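Review: the Flornport disassembly method, 14 weeks in

I've been running Flornport, the grasp-planning method from Shiyu Lu and Smaranda Cârstea, on our bench at Kestport since February, and I'm a big fan. You give it demonstrations of someone steering the arm through a job, and it learns where to go next from the wrist view. Ours learned from 498 of them.

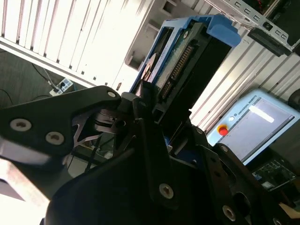 Hard drive in its blue caddy, at the gripper.

Drives are where it shines! It copes with glare off white racking far better than Testus, our old planner, and it recovers nicely from a crooked approach – I'd stopped hoping for that. Small square chips are harder. The fingers need to line up closely, and the method still hesitates over shiny metal.

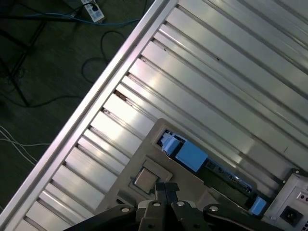 Setup and gripes

Training took four days on our one machine, and the colour calibration notes are thin. I'd also like a proper stop-and-resume. Still, I'd pick it again tomorrow.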